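Wonska Opens Furniture and Bath Fixture Hall in Lornia

LORNIA, October 27, 2018 - Wonska, a supplier of household and office furnishings, today announced the opening of a mixed goods hall at its Wukow Street site. The hall brings washbasins, faucets, seating and shelving together on one floor, where customers may compare them before placing an order.

The opening range consists of 176 items. Washbasins are offered in 17 sizes, from small models intended for guest bathrooms to wide rectangular basins, and may be ordered with or without a cabinet. Faucets are sold separately in black and white finishes. The seating range covers dining chairs, upholstered chairs and office chairs on casters.

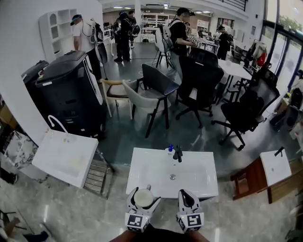

Seating at the Wukow Street hall includes upholstered chairs and black office chairs.
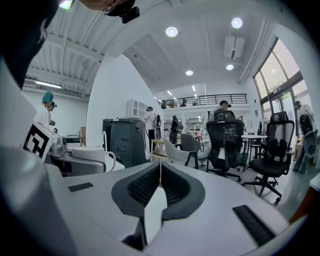
Trade buyers in the region have asked for such an arrangement for several years. Bassey, which fits out rental apartments in Lornia, said in a written statement that ordering a basin from one catalog and a chair from another had often meant two deliveries and two invoices for the same apartment, and that it expected to place its next order through the hall. The firm added that it would welcome a wider choice of low shelving.

Wonska confirmed that additional shelving units will be added to the range in February. Customers who require matching pieces for more than one room are advised to reserve them in advance, as stock of certain upholstered chairs is limited.

Delivery within 60 miles of Lornia is included in the price of any order containing a washbasin and cabinet. Orders for seating alone are charged at the standard rate. Installation of basins and faucets is not included and should be arranged with a licensed plumber.

Printed price lists are available at the service desk. Requests by mail should quote reference 2521 and be addressed to Wonska, Trade and Customer Office, Wukow Street, Lornia.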